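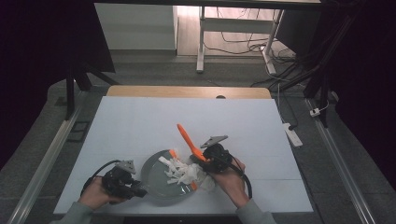 Paper on the grey plate, orange spatula in hand

Last updated: 23 May 2021
7 min read | 86 shares | 4 comments

Gaka Home Cooks list, message 1181
From: Flora Leckie
Subject: Re: Spatulas, and getting the noodles out in one go

Dear Yasaman, and dear everyone else,

What a lovely long message, and what a lot of good questions in it! I have been meaning to answer properly all week and kept getting as far as making the tea. I'll put your words in below, so that those of you who get the list in one big lump can see what I'm going on about.

On the evening of the spring supper, Yasaman Najafi wrote:

> Hello all,
>
> I'm fairly new here, so forgive me if you've been over this before. I came to the Nisbet Hall supper in March and somehow ended up on the serving table with Torquil, and I made a complete hash of the noodles. Half of each portion slid off the side, and the other half hung over the edge of the plate like wet washing. Torquil's went down in neat heaps. Mine didn't.
>
> Three things I'd love help with, please.
>
> First, is a spatula even the right tool for noodles, or should I just learn to use tongs like a sensible person?
>
> Second, does anyone really practise this sort of thing, and if so, what with? I can't face boiling up a packet of noodles every night only to push them round a plate. My two boys would be thrilled but I would not.
>
> Third, I have a stiff black spatula that came with a pan and I've gone off it. I've been looking at the soft coloured ones. There is a Drekus one in the market with a wooden handle and a softer one in a single piece from the stall next door. Which would you go for?
>
> I should say I'm left-handed, in case it matters. It usually does.
>
> Thank you, and thank you for having me. The plum cake was wonderful.
>
> Yasaman

First of all, please don't worry about the noodles. I was at the far end of the second table and mine were perfectly nice, hanging over the edge or otherwise. And you must know that Torquil Crichton has been on that serving table since before we had the good urn. I have seen him drop an entire tray of fish pie on the step, so he didn't get his neat heaps for nothing (sorry, Torquil, but it was a very memorable pie).

So, is a spatula the right tool? For long noodles out of a deep pan, I'd say tongs, and I wouldn't feel at all bad about it. But once the noodles are on the plate and you want to tidy them, or bring a heap in from the side, or squash it down a bit so that the sauce sits on top, then I do reach for a spatula every time. Tongs pull strands up and about. A flat blade goes down on the pile and the pile stays put. I use the spatula for anything sliced and slippery as well, such as cabbage or onions or those thin ribbons of courgette that Kamil is so fond of.

Now, practising, which is my favourite part. Yes, people do, and I'm one of them! Torn white paper on a dinner plate. Tear it into strips, long and short together, crumple them up in your hand, let go, and you have a plate of something that behaves surprisingly like noodles. It tangles, and odd bits stick out in long fingers the moment you move the heap. It costs next to nothing and it can stay on the table while you answer the telephone.

Put the heap over on one side of the plate to begin with and try to bring it to the middle without losing any over the rim. Then do it the other way. A plate with a low raised rim is best for this, as you can feel the blade come up against it, and a dark or grey plate lets you see every stray strand. White paper on a white plate is hard on the eyes by the end of an evening. I like a couple of small bits of something bright on there as well, pretend carrot if you like. They show you very quickly whether you're moving the whole helping or only combing the top of it. Mine always finish up at the rim.

As for where to press, I was taught to hold the handle low and slanting away from me and let the head of the spatula lie nearly flat near the edge of the heap. I used to dig straight down from above, as if I were getting a weed out, and all I did was chase the stuff round the plate. Go in from the side, lean on it gently, and then draw it along. Kenna Rennie showed me this at her own kitchen table with the lid of a biscuit tin and a shredded gas bill, and I've never gone back.

Then there's the matter of which spatula to buy, and I'm afraid I have opinions. 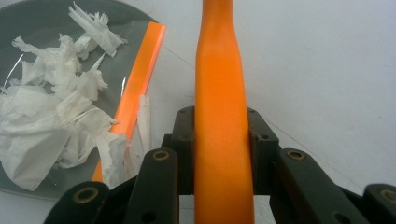
I'd have the soft one in a single piece. I did own the Drekus with the wooden handle for a while, and it was a handsome thing, but the head worked loose on mine and there was a little gap where it joined that held on to every sauce I ever made. You could scrub it with Fluvell and boiling water until your hands were pink and it would still smell of last week's curry. With one piece there isn't anywhere for the sauce to go. Do give it a squeeze in the shop before you pay, though. Pinch it between finger and thumb, and if it folds right over with no effort it will fold over under a heap of noodles too. You want some give, and then you want it to stop giving.

Look at the shape as well as the blade. I get on with one that is slim at one point and swells out where I hold it. A handle that's the same all the way along twists round in my fingers as soon as they're greasy, and my fingers are always greasy. Kamil Murín takes quite the opposite view and likes his handles thin as a pencil, but then he has enormous hands and learned on his grandmother's wooden ones, so I expect he'll write in and put me right.

Colour is entirely up to you, but I'm all for bright orange. My last dark one went out with the potato peelings and spent a week in the compost before I missed it. You can't lose an orange one in a drawer, or in a washing-up bowl, or in a stew for that matter!

You mentioned being left-handed. With a spatula that's the same on both sides it makes very little difference to the tool, but it makes a fair bit to how you stand. At the supper you were on Torquil's left, weren't you? I think so, since I remember your elbow going into the bread rolls. You'd have been far comfier on the other end with your left arm out over the open side of the table. I'll have a word with whoever draws up the serving plan and see that you get the end place next time. Do also try it now and then with your wrong hand. I was hopeless at first, and I'm still not good, but it is handy to be able to nudge a heap back when your better hand is holding the pan.

Somebody off-list asked me about portion sizes, so I'll put it here for all of you. For the noodle supper we allow 101 grams dry a head for grown-ups. Please don't ask about the odd gram, it comes from an old card that was converted out of ounces by someone who did not believe in rounding. The big pan takes 800 grams at a time and no more, whatever Kenna says, or it boils over on to the back burner and we have the business with the matches again.

A few small things while I've got you. The blue oven gloves left behind at Nisbet Hall are on the hook by the door. The list of who is bringing which pudding is still very heavy on the crumble side, so if any of you could see your way to a trifle I would be grateful. And whoever has my long ladle, keep it until the next supper by all means, only let me know that it's alive.

Yasaman, if you'd like to come round one evening and push some paper about a plate with me, you'd be most welcome, and bring the boys. They can do the tearing. I've a stack of old wrapping tissue in the cupboard under the stairs that I've been saving for years without knowing what for, and there's half a plum cake in the freezer as well.

With love to all,
Flora

P.S. Torquil, I've just remembered that the fish pie step was the year of the flood, so it was very likely slippery. I take some of it back.

4 comments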